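Plalden Laundry: README

Hi, and thanks for downloading! Plalden is the data I collected while testing one idea: does a two-arm policy handle clothes better if it can choose which camera to listen to at each step? I call the method Brastelo (the training code lives in its own repo, same name).

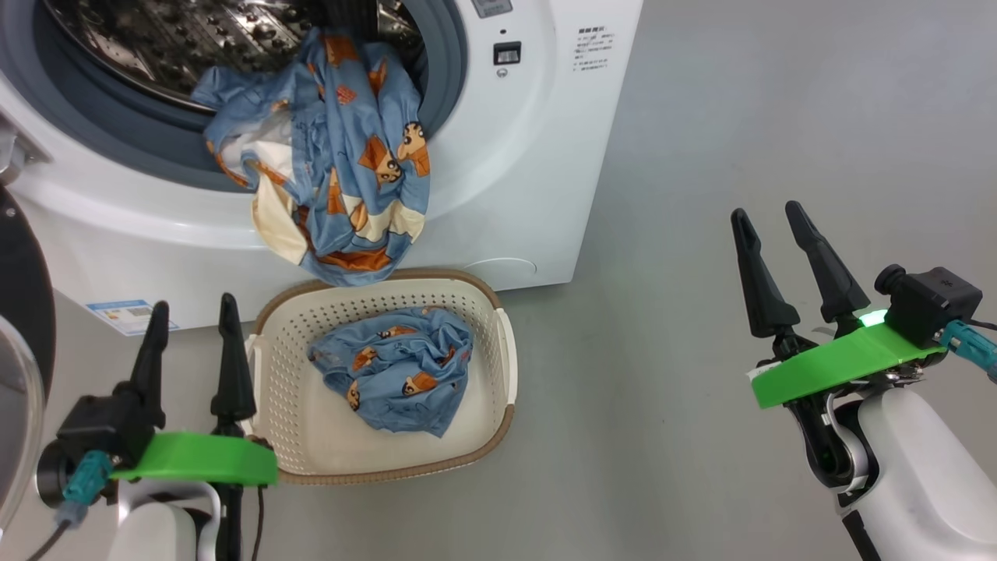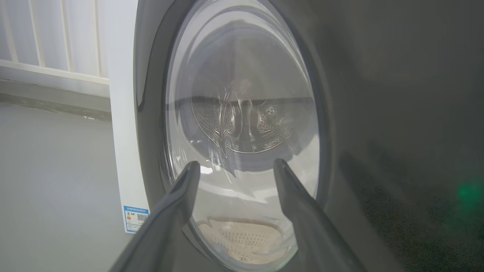 Head view first, wrist view second, same laundry corner.

The baseline glues all the camera features together and hopes for the best. Brastelo adds a small gate that scores each view every 8 frames and turns down the ones that aren't helping. I expected it to lean on the wrist cameras almost all the time. Nope! It likes the head camera for the long reaches and only switches over once the fingers get close to something.

I trained 3 seeds of each. Best baseline seed: 6 full loads without me stepping in. Best Brastelo seed: 7, same test list. That's a tiny gap, so please don't quote it as a big win. What I trust more is that the gated runs recover from a bad first grasp far more often (see the logs in Kpodo format, folder "eval").

Stuff to know before you train:
- Shiny surfaces fool the depth estimates, so I left depth out.
- Wrist and head clocks drift a little. Run the sync script first or you'll get mush.
- Soft prints and plain fabrics aren't balanced. Sorry, I used the clothes I had.

Last update 6/23/22: fixed the broken gripper labels in the Pernisness split. If you grabbed it before then, grab it again.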